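# How a Board Game Gets Tested

Before a board game reaches a store, people have to play it many times to find out what is wrong with it. This is called playtesting.

The first copy of a game is a prototype. It is usually plain. The cards may be cut from paper, and the pieces may come from other games.

Gisela Vergara made a game called Zekard, where players race boats down a river. In her first version, a player who fell behind could never catch up. Her testers got bored and told her so. She added 3 shortcut spaces and tried again.

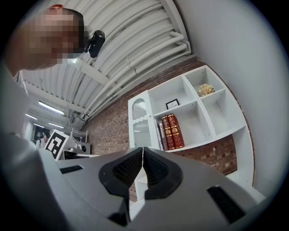
Next comes blind testing. The players get the box and the rules, and the inventor has to stay quiet. If two players read a rule in different ways, the rule needs to be rewritten. Gisela changed her rule about bumping boats after Talha and Panya argued over it.

Numbers matter too. Testers write down who won and how long the game took. If the first player wins most of the time, the game isn't fair yet.

You can test your own game at home. Ask your friends which part felt slow, and write down what they say. Change one rule at a time, then play again.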